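About Paltinham

Paltinham Training Systems designs and supports ground-based training equipment for military aircrew and maintainers. The company was formed by engineers who had worked on flight simulators for turboprop trainers and wanted to build smaller devices that a squadron could keep in its own building. Our main office and integration floor are in Cliltton. A second site in Sirnport handles repair, spares and shipping.

What we make

Our main product line is the Dobos family of part-task trainers. A part-task trainer covers one portion of a job, such as engine start, radio procedures or emergency checklists. It does not replace a full-motion simulator. It moves the early repetitions out of the simulator so that simulator hours can be used for work that needs them.

Dobos units are delivered in two configurations:

Dobos Desk. A seated station with throttle, stick, two touch displays and an instructor tablet. Runs on standard wall power.

Dobos Bay. A maintainer station with a mock access panel, connectors and fault insertion. The instructor can load any of 335 stored faults or write new ones in a plain text format.

Both configurations use the same host software, the same session recorder and the same spare parts list. Session records are stored locally and can be exported to the unit's own training records system. No network connection is required for normal operation.

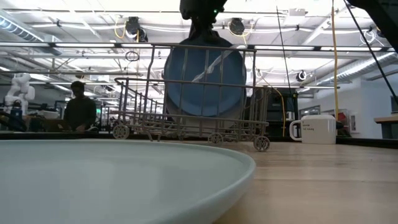 One squadron training office wrote to us after its first class on the Desk configuration that the students arrived at the simulator already knowing the switch order, but that the trim response in the trainer was lighter than in the aircraft and should be fixed before the next class. We changed the trim loading in the following software release and sent a revised calibration sheet to every site. Comments of this kind are logged as change requests and are reviewed by the engineer responsible for the affected part.

How we work

Each contract begins with a task analysis. Our staff sit in on existing courses, read the syllabus and agree with the customer on which tasks belong in the trainer and which do not. The result is a written task list, and acceptance testing is done against that list line by line. 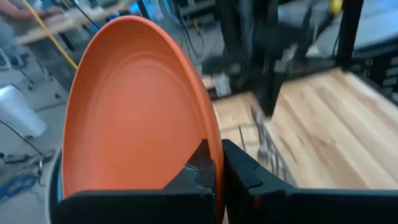 Acceptance testing is held twice, first at Cliltton before shipment and again at the customer's site after installation. Items that fail at either stage are corrected and retested before sign-off. Customers receive the full test record, including failed runs.

Support

Every device is shipped with a spares kit, a wiring book and an instructor guide. Preventive maintenance is due at 4,000 operating hours, or each June for units that see less use. Sirnport holds stock for all current models and for earlier models still under a support agreement.

Company facts

Employees: 19
Sites: 2 (Cliltton and Sirnport)
Products: Dobos Desk, Dobos Bay
Services: task analysis, courseware conversion, installation, instructor training, repair

Requests for a product data sheet or a demonstration at Cliltton should be sent through the contact form. Please state the aircraft type, the number of students per class and the available floor space.

Page last revised 1/2/24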